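Prarko Sets Equipment Budget for Home Assistance Program, With First Purchases Planned for December

TRALTULHOLM, Mon 7 October - Prarko, which runs home support services for older residents across Traltulholm, is very happy to share that its equipment plan for the coming year has been approved, and that it includes money for robotic arms and grippers to help with the small daily fetching and tidying that takes up so much of a home aide's morning.

The plan covers 2 complete units to begin with, along with spare fingers, charging equipment and 21 days of training for staff. Purchasing will be handled by Yaneth Flores, and orders are expected to go out in December, once the last quotes from suppliers are in.

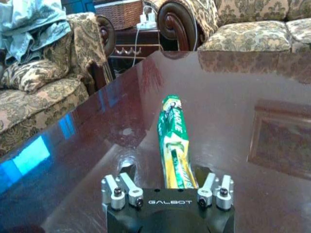

A Galbot gripper and a tube of Darlie toothpaste on a living room table.

"We spent a good long while talking with our aides before we put a single number on paper, and what they kept coming back to was the little things, the toothpaste and the eyeglasses and the remote," said Uriel Bautista, director of Prarko. "So we budgeted for the little things, and I'm awfully glad we did!"

Prarko currently serves 600 households, and 70 of them have told the organization they would like to hear more. Visits will start in the Inga neighborhood, with Pillov to follow if the maintenance costs stay within the plan.

Suppliers who would like to submit a quote, and families with questions of any kind, are warmly invited to contact Wilmer Muñoz at the Prarko office in Traltulholm.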